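Tilmont Simulation Suite: User Guide
Section 6. Running the paired-view consistency check

6.1 Purpose

The paired-view check measures how much a manipulation policy's output changes when the contents of a kitchen scene are altered and the fixed parts of the scene are held still. It is the procedure behind the results in the Flandholm report (Igwe and Thoroddsen), and it should be run before any new policy is compared with the figures given there.

The check works on rendered camera views only. It does not replace the full rollout test in Section 8.

6.2 Before you start

You will need:
– Tilmont with the Griten renderer installed
– the sink scene pack, revision of August 31, 2022 or later
– a trained policy file
– 70 GB of free disk space for a full run

Note: Earlier revisions of the scene pack used a different random number stream for object placement. Scores from those revisions cannot be compared with the ones in this guide.

6.3 Setting up the scene

1. Open the scene list and choose the sink scene.

2. Set the number of layouts to 1,000. A smaller number may be used for a trial run, but the score will not be written to the results table.

3. Set the layout seed to 159. Leave the texture seed blank.

4. Lock the fixed group. This holds the window, backsplash, worktop, sink and tap in place. The lock symbol must be closed before you go on.

5. Leave the movable group unlocked. Plates, food items and the ball target belong to this group.

6. Choose the camera. Use the same camera preset for both members of a pair.

Caution: Do not change the camera preset once rendering has begun. The program will accept the change without a warning, and the pairs rendered after that point will be scored against the wrong reference.

6.4 Rendering the pairs

1. Press Render pairs. The first pair is shown in the preview panel when it is ready.

2. Compare the fixed parts in the two views. If the tap or the window bars differ in a way that the camera preset does not explain, stop the run and go back to step 4 of 6.3.

3. Check that the target can be seen in both views. It may lie partly outside the view, and it may hide part of another object. Neither is a fault.

4. Press Continue. The remaining pairs are rendered without further input.

Note: Views are rendered at the resolution the policy receives. Small objects will look soft or blocky in the preview – do not raise the resolution to correct this, as the policy would then be tested on input it was not trained on.

6.5 Scoring

1. Load the policy file and press Score.

2. For each pair, the program records the first action the policy proposes for each view. The difference between the two actions is the pair score.

3. When scoring has finished, open the summary. The median pair score is the one to report. The mean is also shown, but a few badly hidden targets can move it a long way.

4. Repeat the scoring 5 times if the policy samples its actions. Policies with a fixed output need one pass.

A low score means that the policy is steady under changes to the movable group. It says nothing about whether the action is a good one. Ngozi Olaniyan's runs with the Nwachukwu baseline gave low scores together with poor rollout results, and both values should be quoted side by side for that reason.

6.6 Reading the preview

Start with the sink and the tap, then look at the items on the worktop. The ball target is red in this scene. Dark objects are hard to judge against the sink at this resolution, and their identity should be taken from the object log.
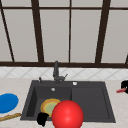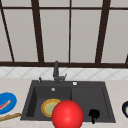

Figure 6.1. Rendered views of the sink scene. In both, the red ball hides part of the plate in the basin.

6.7 If the run stops early

Open the run log and find the last completed pair. Press Resume to go on from the next one. If the log is empty, delete the output folder and start again from 6.3. Faults in the sink scene pack should be sent to Hauwa Amadi with the log attached.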